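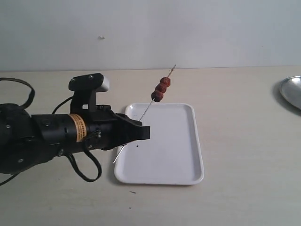 Boltwood rice cooker, small size

I bought this cooker in January and I use it almost 20 times each month. It makes rice for 2 people without any burning. The lid is easy to wash – the inner pot needs a short soak first.
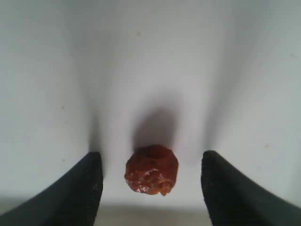 The cord is too short for my counter, so I moved the cooker near the sink. 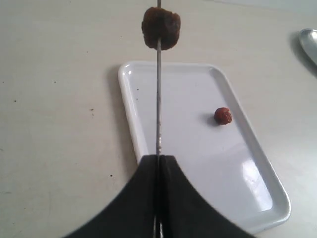 Steaming is the weak side. The basket is shallow and only small pieces fit under the lid. A long, thin metal skewer has no chance in it, so I cook those in the oven.

Obsa Shiferaw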